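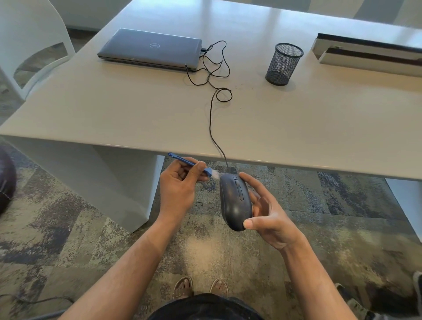
Letau recherche deux opérateurs pour l'entretien de la cellule Prikgate, à l'atelier de Wummont. Le poste comprend le graissage des axes, le contrôle des câbles et le nettoyage du pupitre de commande, souris comprise : petite brosse bleue à poils blancs, le long de la molette et entre les boutons. Formation interne de 7 jours. La cellule compte près de 155 points de contrôle, à relever sur fiche.
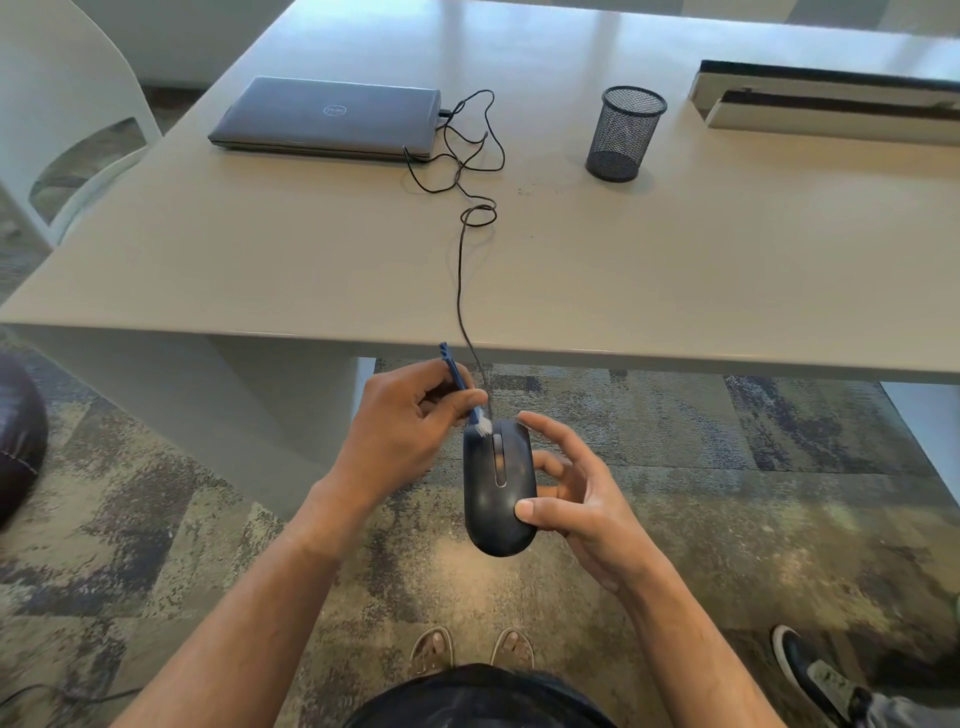
Pons précise que la reprise d'origine après un changement de pince s'apprend sur place et qu'aucun diplôme en robotique n'est demandé.

Poste de jour, prise de service à 6 h 30, pas de travail le dimanche. Début en novembre. Candidatures à l'accueil de l'atelier.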